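Home » Local » Stumgate's onion growers would like a word about the ditch

Stumgate's onion growers would like a word about the ditch

The grower who farms the lowest ground in Stumgate offered me a chair, then moved it six inches to the left. That end of the porch floor, the grower said, had been soft since the county started improving the drainage.

We were there to talk about the Hurko ditch, which carries runoff from the north fields down to Testa Creek and has done so, with varying enthusiasm, for longer than either of us has been alive. Last spring the county drainage office rerouted a stretch of it to make way for the Bundus warehouse road. The new stretch has two right-angle bends in it.

"Water will go around a corner if you ask it nicely," the grower said. "But it likes to stop first and drop off its luggage."

The luggage is silt. It settles at the first bend, the ditch backs up, and the onions on the low side stand in water until somebody goes down with a shovel. In May that somebody was the grower, from five in the morning until lunch. The county's maintenance schedule calls for the ditch to be cleared once a year, in October, when the onions are already in the shed and don't care.

There are 29 farms on the ditch, and 21 of them signed a letter asking for the bends to be taken out. I asked about the other eight.

"Uphill," the grower said.
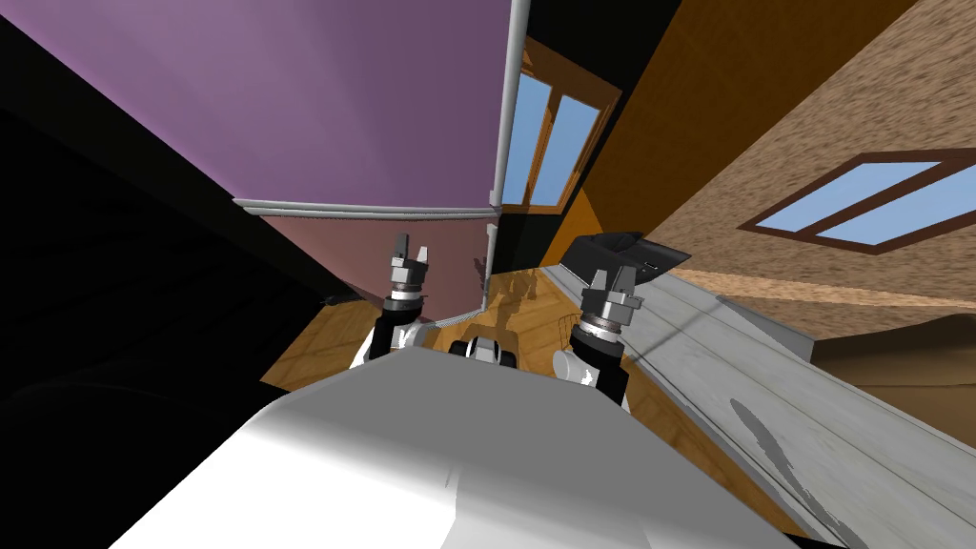 The county's reply, when it came, was that the new channel had been built to the approved design and was performing within it. The drainage office added that growers were welcome to report blockages by telephone during business hours, and that any request to change the route would have to wait for the next capital plan.

I read this out loud on the porch. The grower had a copy already, folded into the back of a seed catalog.

"I believe them," the grower said. "It was built to the design. I've seen the design. It's a very nice drawing, with the fields all colored in green."

Had anyone from the office been out to look? Twice, it seems, both times in August, when the ditch was dry enough to walk in and the visitors did. They were polite and took measurements. One of them admired the onions.

The loss this year came to 43 rows. Some of those might have been saved with a bigger pump, and the grower has priced one, then priced the fuel for it, then gone back to the shovel. Crop insurance is a sore point. The policy covers flooding, but the adjuster called this "standing water from a managed structure," a phrase the grower now uses for the coffee at the county building.

What the signers want is modest enough: one long curve in place of the two bends, and a second clearing in April. The curve would take a strip of ground from the grower's own bottom field.

"They can have it," the grower said. "It's under water anyway."

The capital plan comes up for discussion in March. The grower intends to go, and to bring a jar of what came out of the first bend, with a lid on it, because the meeting room has carpet.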